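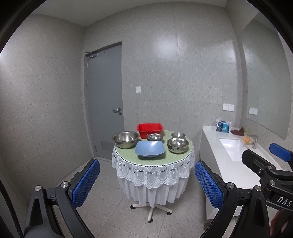
4 min read

Nekent Opens Studora, a Very Small Room for People Who Own Too Many Bowls

May 20, 2018 – Nekent, the home and housewares workshop run by Divina Tiongson and Rui Veloso, will open Studora to the public in June. Studora is a room. It has a door that closes, a round table, and very little space in which to avoid the subject of what is on the table, which most of the time is bowls.

The room will host short tabletop sessions for households that have run out of cupboard and would like to find out why. Each session lasts 75 minutes and takes one kind of household object at a time. The first series is called The Bowl Question. Later ones will deal with lids, baking pans and the drawer where batteries go.

"We looked at bigger rooms," said Tiongson, who founded Nekent after many years of selling people storage boxes to put inside their other storage boxes. "In a bigger room people spread out. They start a second pile and then a third pile, and by lunch they've moved the mess from one end to the other and feel wonderful about it. You can't do that in Studora. You'd hit the wall."

The walls in question are a speckled gray with the look of stone. The door is gray metal with a grille at the bottom. A white countertop with a curved front runs along the right side, and Veloso has declared it off limits for sorting. The decorating budget appears to have gone entirely to the table.

The table is dressed in a pale green cloth and a white lace skirt with a scalloped edge, with a longer plain skirt under that. Beneath all the finery is a metal base on casters. Veloso defends the arrangement with some heat.

"People are rude to a bare table," he said. "They drop things on it. Put a lace edge on it and suddenly everyone is setting down a mixing bowl as though their grandmother is watching. I have tested this on my own family and I stand by it."

The opening display is the working set for The Bowl Question: a big stainless steel mixing bowl, small steel bowls, a stacked pair with ridged sides, a light blue plastic bowl with a wavy rim, and a red plastic tub. The tub has been the cause of more discussion at Nekent than any product the firm has ever sold.

"Rui says it isn't a bowl," Tiongson said. "I say that if you have ever washed lettuce in it, it's a bowl."

The method taught in the sessions is plain enough to fit in a press release. Guests bring their bowls from home and put them on the cloth. Each bowl is picked up and its owner says aloud the last thing that was in it. Salad is a good answer. So is cake batter. "Other bowls" is a poor answer, though the staff hear it a great deal. Bowls with a job go to one side of the table and nest by size. Bowls without one go to the other side and are discussed, sometimes at length.

No one is made to give anything up. In a trial run this spring, 13 households came through the room with a combined 127 bowls, and Nekent is proud to report that most of them went home again. What changed was where they were kept. One couple learned that they had been storing their large bowl inside a small cabinet by leaving the cabinet open for two years. Another guest left with the same number of bowls she came in with and a written plan for the top of the refrigerator.

"It's a modest result," said Veloso. "We're a modest company. Have you seen the room?"

Studora was fitted out with help from Macaraeg, a family linen shop that made up the table skirts and asked only that they never be called a tablecloth – the green part is the tablecloth, and it came from somewhere else. Gravitz, a kitchen supply dealer, is the sponsor of the first series. The company sells bowls and is said to be taking the long view.

Guests should carry their bowls in a box or bag they can manage alone. Breakable bowls are welcome but will be handled by their owners. Plastic tubs may be brought and will be treated as bowls until the founders settle the matter. Please empty everything first. This was not on the original list of instructions and is now at the top of it.

Sessions are for one household at a time, up to three people, and run in the morning and the afternoon. Bookings open the first week of June through the Nekent front desk. Reporters who would like to visit may do so between sessions, one at a time.

About Nekent

Nekent designs and sells plain goods for kitchens and closets, and runs classes for people who already have enough of both. Its printed guide, Where Does This Live, has sold 3000 copies, several of them to people who have since written in to ask where they should keep it.

Press contact: Rui Veloso, Nekent. Questions about the red tub should be addressed to Divina Tiongson.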